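Burnik – Cuadernos de taller
Inicio | Galerías | Recambios | Archivo | Contacto
Imprimir | Enviar por correo electrónico

Galería: el cajón de «ya lo miraremos»

Todo taller tiene un cajón donde los pulsadores van a jubilarse. El nuestro llevaba abierto desde junio, tenía 44 piezas de cuadro eléctrico y ninguna intención de ordenarse solo. Así que tocó cubrir la mesa, poner cinta azul de pintor y sacar las gavetas. La norma de la casa: lo que se reconoce, a su sitio; lo que no, a la gaveta de atrás, con el resto de la familia.

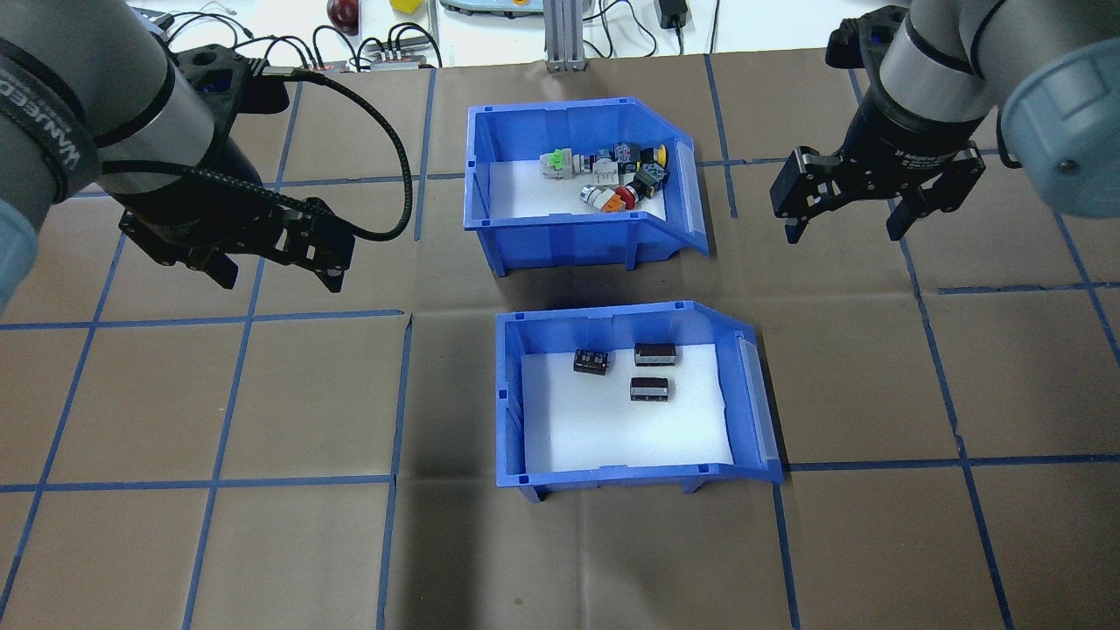 Dos gavetas azules, dos maneras de entender la vida: en la de atrás, pulsadores y bornas amontonados, con una seta roja de por medio; en la de delante, tres relés negros muy formales sobre espuma blanca.

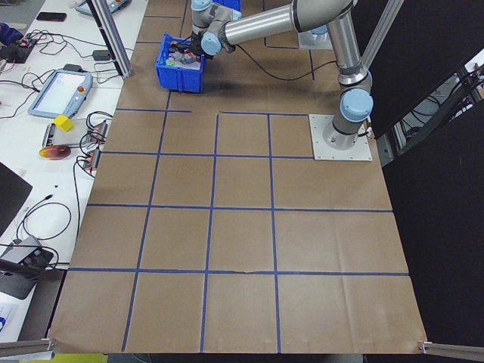 La cuadrícula en todo su esplendor, arrugas incluidas. El papel ya trae un pequeño roto en el centro, justo donde cruza la cinta más baja.
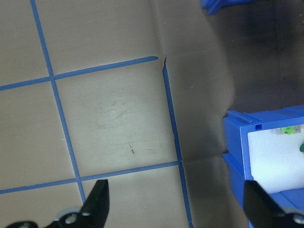
Un cuadrado de cerca. Unas rozaduras, una rayita rojiza y ni un solo relé: es la parte más ordenada del taller.

Rilledwood escribió al ver la galería para discutir lo importante, que según él son los relés. Guardarlos con los pines hacia arriba le parece pedir que se doblen, y propone pincharlos en la espuma, separados por tensión de bobina: los de 24 voltios a un lado y el resto donde no se puedan confundir. Añade que las bornas deberían ir en bolsa aparte, por sección de cable, y que una gaveta con más de 2 clases de pieza ya es otra vez un cajón.

Tiene razón, y duele – sobre todo lo último. Lo de las bolsas queda apuntado. Compramos una caja de 1000 en su día, así que excusa no hay; falta encontrar la caja, que sospechamos guardada en algún sitio muy lógico.

Las etiquetas de las gavetas irán en la próxima entrega, en cuanto decidamos si «varios» cuenta como categoría.

22 de febrero de 2018

Anterior | Siguiente | Volver a Galerías
Imprimir | Enviar por correo electrónico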